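Brarno Rebound Net: two months with our under-nines

I run the younger football group at Gramasden and bought the Brarno net in November, mostly for passing practice. It is a steel frame with a sloped net held on by bungee loops. The ball comes back along the ground if you hit the lower half and at chest height if you hit the upper.

Putting it together took me and Anil Warrier nearly 133 minutes the first time, mainly because the loops are all the same colour and the leaflet doesn't say where to start. Start at the top corners. After that it stays together and folds in half for carrying. 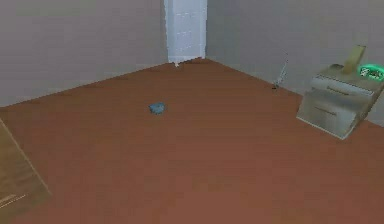
The rebound is good. It is softer than the Sorensen board we had before, and the children can stand closer without the ball flying past them. It is quieter as well, which matters indoors. If your only space is a plain room with bare grey walls and a door in the corner, set the net facing along one wall and keep the corner clear, so people can still get in and out. Outdoors you need the pegs, and on hard ground they bend. I swapped mine for a set from Zillik.

Two of the loops have snapped so far. Spares come in the bag, but only a few, and Brarno sells them in large packs. Yetunde Akpan, who takes the girls' side, has used hers for longer and now ties the bottom row with cord. I have done the same and it plays no differently.

The feet have rubber caps that come off on grass. Tape them on before the first session.

I would buy it again for under-elevens. Older players hit it hard enough to push it back, even with a bag of sand on the rear bar. For them I would look at something heavier.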